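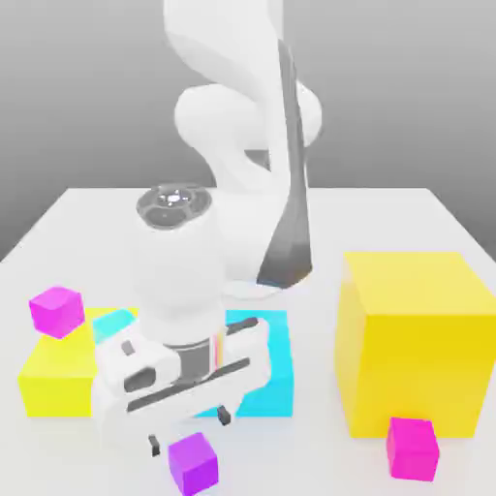
JoyceL_Curndale
Evening all! We're doing up the back kitchen at last (it's only taken us 5 years) and I'm stuck on the table. My heart says oak, but my sister keeps on at me to go for a white top like the one there, and I must say it does look fresh. Would you live with white, with children and beetroot about?

higinio_s
Welcome, Joyce! We had white in Trelton and I loved it until the first curry, bless it. Turmeric never quite came out. Oak every time for me, oiled each July.

Rin Koyama
Sorry Higinio, I can't agree, lovely as your table sounds. Ours is white, cost 87 pounds second-hand, and a bit of bicarb shifts nearly everything.

higinio_s
Nearly! Curry is the nearly, Rin.

JoyceL_Curndale
Oh dear, we have curry twice a week. Does the oiling take long?

higinio_s
About 40 minutes with the radio on, and I rather enjoy it.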